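Subtitle timing and the Skindier boxed set

Posted Jan 2, 2020

I spent most of the holiday rewatching Skindier, the Korean family drama, on the new boxed set. The story has been written up well enough elsewhere. What follows is about the subtitles, which differ from the ones on the streaming version in ways I have not seen listed anywhere.

The streaming subtitles were made in English first and then used as the source for other languages. The disc subtitles were redone from the Korean script. Ashwin Pai, who runs the fan index at Hegde, sent me his line file for episode 4, and I compared it with the disc. The streaming file has 501 lines. In 148 of them the wording on the disc is different enough to change the sense or the tone. The rest differ in commas or not at all.

Most of the changes concern forms of address. On streaming, the younger sister calls everyone by name. On the disc she uses the family terms, left in Korean, and the translator has trusted the viewer to pick them up. I think this is right. The quarrel at the restaurant depends on her dropping the polite ending halfway through a sentence, and the streaming version gives no sign of it. The disc puts a full stop where the ending ought to be – a small thing, but it works.
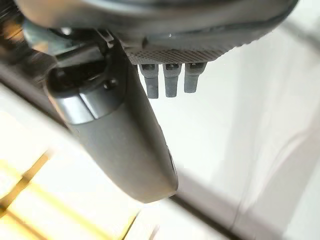

Three fingertips in a row under the textured palm pad.

Timing is the weaker part. Lines on the disc tend to come up early, by around 2 seconds at worst, and in the hospital episode this gives away the answer to a question before it has been asked. I tried two players and got the same result on both, so I take it to be in the file. The streaming version has no such fault.

Songs are handled differently as well. The disc translates the lyrics whenever no one is speaking and drops them as soon as someone does, even in the middle of a verse. Streaming leaves them out altogether. Misaki Iwasaki wrote to me in September, after the Irkbridge screening, to say that the Japanese release keeps the lyrics at the top of the screen with the dialogue underneath. I would prefer that.

The booklet credits Gridard for the English text but names no translator, which is a pity given how much of the work is new.

I have not yet checked the second disc beyond its opening episode. The address terms are consistent there, and the early timing is still present.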